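Sorting the Back Office, One Cup at a Time

2020-06-02
By Ramesh Mittal

Print this page | E-mail this page

The back office at Kioko has been on the list for a clear-out since February, and it finally got one. The plan was simple enough. Everything small goes into a cup or a tray, everything with a cable gets a label, and anything that hasn't been claimed by the end of the month goes in the donation box by the stairs.

Small things were the slow part. When we emptied the drawers from the old Pinonberg building we had paper clips, key rings, wall plugs, game pieces, bits from the children's corner and a good number of things I could not name. These had been sitting in one deep drawer, and people who needed a key ring just bought another one. We are now using plain cups for sorting, with one kind of thing to a cup. Once a cup is full it gets tipped into a labeled tray and goes back on the table for the next kind.

It helps to have the cups in reach and to keep going until the pile is finished. We tried doing it in odd half hours between other jobs and the piles got mixed up again every time. Two longer sessions did more than two weeks of that.

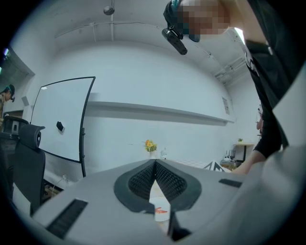

The whiteboard is staying. There was some talk of moving it to the front room, but the front room already has one and this one gets used for the weekly list. Please wipe it when your item is done. If the eraser goes missing again, there are spares in the Kevholm cabinet, second drawer, behind the tape.

Chairs are a different matter. We have 11 office chairs on the books and need nine. The ones with headrests are staying because people asked for them. Two of the older ones without headrests have arms that no longer lock, and those will go out with the next pickup. If you want one for parts, tell me before then.

Cables are in better shape than I expected. We pulled 41 out of the boxes and five of them did not work. The rest have been tested, coiled and tagged by length. Loose cables under desks and along the walls are next on the list, and I would rather do those with the person who uses the desk – last year we unplugged a phone charger and the door buzzer in the same afternoon, and the buzzer took two days to sort out.

A word on shelves. Please don't use them as a place to put things down for a minute. If something needs a home, put it in the gray Nokow bin by the door and it will be dealt with at the end of the week. The bin has a lid now, so coats should not go on top of it either.

Still to do: the paper files, the top cupboard, and the box marked "misc" that came over from Pinonberg with no list inside. I will open that one myself. If you think something of yours might be in it, send me a note with what it looks like.

Sign-up for the next session is on the sheet outside the kitchen. Bring a marker if you have a good one.

Comments (4)

Dolores
My blue key ring with the bottle opener went missing in the move. If it turns up in a cup I'd like it back please.

T. Arnesen
Can the trays be labeled on the front and the lid? Once they're stacked you can't read the tops.

Ramesh Mittal
Dolores, there are three blue ones, come and look. T., yes, will do both.

jk_upstairs
I'll take one of the broken chairs for the casters.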